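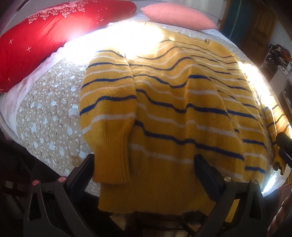

Plindel pone a la venta un kit de pinza manual para enseñar a los robots a doblar ropa

Junio de 2023

La empresa Plindel ha empezado a vender Skudix, un kit con una pinza de mano para registrar tareas domésticas y usar después esas grabaciones en el entrenamiento de brazos robóticos. Las prendas de punto, como un jersey de rayas extendido sobre la cama, figuran entre los primeros ejercicios de la guía que acompaña al producto.

La pinza tiene dos dedos negros con almohadillas enfrentadas y se maneja con una sola mano. El kit incluye además 6 juegos de almohadillas de repuesto y una licencia del programa de revisión, válida para 30 horas de grabación. Cuesta 144 euros al mes en alquiler, sin permanencia.

«El punto grueso es lo que más dudas genera entre los clientes, sobre todo los puños y la cinturilla», explica Denise Ackroyd, responsable de producto. La guía recoge 55 ejercicios, la mayoría con ropa y textiles del hogar.

Los pedidos se sirven desde el almacén de Grabowska. La versión para zurdos llegará en julio al mismo precio, según Dean Pickering, del departamento comercial. Quienes ya tengan el kit podrán cambiarlo pagando solo el envío.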